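Packing up the kitchen, part whatever

2024-10-24

OK so quick one tonight, I have 3 boxes left and the tape gun is jammed again. The move to Ollomley is happening, the lease is signed, the Jingate place has to be empty and clean by the first week of December. Which sounds like ages. It is not ages.

Started with the kitchen because everyone says do the kitchen last and I never listen. Mistake. We have been eating toast off paper towels since Sunday dinner's worth of plates went into bubble wrap. Also wrapped the can opener. Do not wrap the can opener.

Things I have learned about how much stuff two people can own: too much. Four whisks. A fondue set, never lit. A drawer of lids that fit nothing, and I checked every one, sat on the floor like a kid with a puzzle. Kept two of them anyway. No idea why.

Syafiqah Liew came over to help and was brutal. She has moved 4 times in six years and has a system -- if you can't say what you last cooked in it, it goes. I said but the big pot. She said what did you cook in the big pot. I said soup. She said when. Big pot is gone. She took it home with her, so I have my suspicions about the sytem. 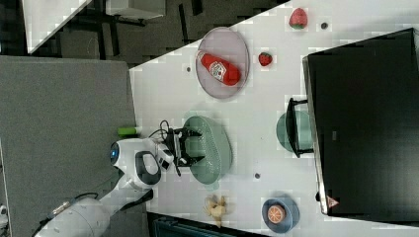 Donating is its own headache. The thrift store on Karamanlidis Street only takes kitchen things in the mornings and only if they're boxed, and they don't want anything chipped or scratched or missing its lid (see above, lids). Fair enough. I had this idea that I'd sell the nicer bits, made a list and everything, then spent a whole evening writing up a salad spinner and got one message asking if I'd deliver it for free. So, no. Now I just have a keep pile and a go pile and I try to be quick. Colanders are the hard one for me. I like an oval one, something in that soft sage green, and I own three and use one and still stood there holding the other two like they were kittens. One went. One is "for the car." Don't ask. And ketchup, do you move ketchup? A red bottle with half left in it, do you really carry that across town? Syafiqah says no. I say it's ketchup, it's fine, it's basically immortal.

Money update for those who asked. The movers quoted 900, which made me sit down. Then Plirness, the smaller outfit, came back with 625 if we take apart the bed ourselves and have everything at the front door by eight. Took it. Haven't told my other half about the bed part yet. He'll read it here probably. Hi. The allen key is in the fruit bowl.

What's left: bathroom cabinet, the closet of shame, books. The books I'm not even thinking about. My back hurts looking at them. Somebody told me to use small boxes for books and big boxes for pillows and I nodded as if I hadn't already filled a giant one with cookbooks. It does not move. It lives in the hallway now and we walk around it.

Also need to forward the mail, cancel the water, find out what day trash goes out in Ollomley, and get teh paint off the bedroom window from when I did the trim. Will post the new kitchen once there's something in it. Counter space is better, cupboards are worse, there's one weird tall skinny one that I think is for brooms but might be for baguettes.

Right. Tape gun.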